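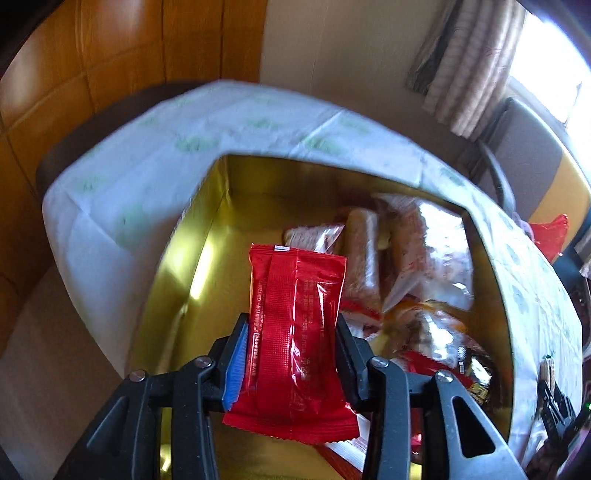 The robots can wait till they've done a shift on the mixed boxes

By Yung-ching Yu
September 26, 2020

Print this page | E-mail to a friend

Third time this month a customer has leaned over my counter and told me I'll be out of a job by Christmas. Machines. Saw a video. It picked up an egg.

Good for the egg.

I pack snack boxes at Cakach, back of the shop on Wirnurgate, and have done through four managers and one flood. Last year we sent out 3243 of the mixed ones. Every one filled by hand, every one slightly different, and if you want my opinion on whether a robot can do it yet, no. Could it do a bit of it? Probably. Which bit is what I want to get into, quickly, I've a delivery at two.

Take a small packet. Shiny film, crimped at both ends, a biscuit or a sweet or whatever inside with a bit of air. You'd think that's the easy one. Weighs nothing, won't smash if dropped. But it's slippery, and it changes shape when you squeeze it. Squeeze hard and you've got crumbs. Squeeze soft and it's on the floor. Two fingertips, one with a bit of ribbed padding on, can hold one upright, fine, I'm happy to believe that. Gripping was never what I lost sleep over.

What comes after is the trouble. The box. Ours have a shiny lining, customers love it, and under the shop lights it's glare everywhere. Then clear wrappers on top of shiny wrappers on top of shiny box. I'm a person with two decent eyes and I still pick up what I think is one bag and get two, or get a flap of film with the actual bag somewhere else. A camera has to sort out which shine is the packet, which is the box, and which is just the window. I've read that see-through and mirrory things are a headache for the people who work on this. I beleive it. They're a headache for me.

And then the mess. A mixed box slides. You put four things in the left side and they go off to the right like passengers on a ferry. So the next one has to go where the gap is now, and the gap's moved, and the long one has rolled on top of the flat one. You nudge it with the side of your hand while the other hand's already fetching. No thought in it at all. That nudge is most of the job, I reckon, and I've never seen it in a video.

Videos. My other gripe. One clean table, one object, one go. Show me the whole tape. Show me box 196 of the morning, when the tape gun's playing up and somebody has put the seaweed crackers in the rice cracker tub. What does it do then? Stop and flash a light, I expect. And who comes over to see to the light? Me.

My nephew Shih is studying this sort of thing and gets cross with me. Fair enough. He says I'm judging a toddler for not driving a bus. He says the newer way is you don't write rules for every packet, you have people do the chore over and over with the same kind of gripper the machine will have, record what the gripper's camera sees, and let the thing learn off that. Hundreds of goes. Thousands. I like that better than the egg, I'll admit. At least it starts with somebody doing the real job, with real crinkly wrappers, at a real table with a cloth on it that bunches up. If a machine's ever going to learn the nudge that's how it'll pick it up, from a person doing the nudge.

But I had a go at packing with kitchen tongs in each hand, for a laugh, to see what it'd be like. 5 boxes. Took me most of my tea break and my wrists ached. Couldn't feel a thing. You find out how much your fingertips are telling you, that a seal's split, that the packet's gone flat, that there's a stick snack snapped inside its wrapper. With tongs you find out when the customer does.

So where would I let one in? The boring bits. Moving full cartons from the bench to the cage. Lilham, who supply our boxes, have a machine that folds them flat to square and it never misses. Same box, same fold, all day. Lovely. I'd have that in tommorow. I'd have something at home to carry the washing upstairs as well, and I'd not care how slow it went. Slow is fine when I'm asleep. Slow's no good with a van outside.

What I don't want is the half version. Where the shop buys a clever arm, and then to suit the arm we drop the clear bags, and the shiny lining, and the odd sizes, and end up with twelve identical cubes in a brown tray. You can call that the robot doing my job. I'd call it a different job, and a duller box.

Ask me again in February, after New Year orders. We had 298 in one day last time. If there's a machine that can stand next to me through that and keep up, I'll make it a cup of tea.

Van's here.

Print this page | E-mail to a friend

Comments (4)

mardyjan
The tongs thing is spot on. Tried to get one sweet out of a tin with gardening gloves on once, same feeling.

Peter W
You said the same about self checkouts Yung-ching and now there's six of them in the Co-op.

Yung-ching Yu
And one woman running between all six Peter. I rest my case

tallboy_dee
I work in a warehouse, we do have an arm. Very good on cartons. Anything in a poly bag goes down the manual lane, and the manual lane is me. Do you still do the box with the plum sweets?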